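Sunday-best singers need not apply: Clirnley Community Choir seeks basses

Clirnley Community Choir has 9 sopranos, seven altos, a tenor on loan and two basses, one of whom is moving to Kontogiannis Road in October and says the bus is impossible. We would like some more low voices, please.

You don't need to read music. You do need to stand next to Ridwan Pangaribuan, who reads it very well and will tell you so. Rehearsals are in the Wonik Hall, 7pm to 9pm, with a break for tea at a point when the tenor usually needs one.

The repertoire is folk songs, a bit of Purcell and one number from a musical that we lost a vote over. There are two concerts a year. Black clothes are worn - any black, though last year's cycling shorts were discussed at length.

No pay, no audition. Subs are £2 a week, and the first two weeks are free while you make up your mind.

To join, leave a note for Jurgita Eglītis at the Clernent Library desk, or ring the hall on extension 406 and let it ring. Please get in touch by 4/15/23.

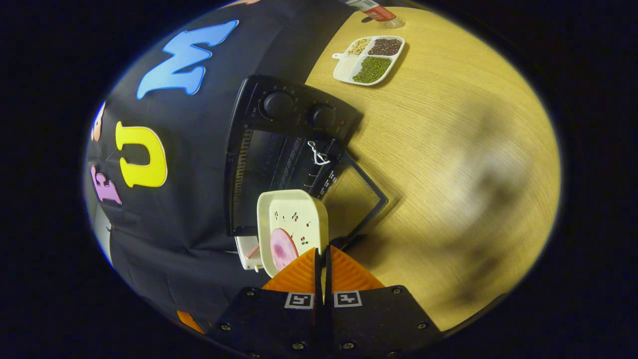 Felt letters and the toaster oven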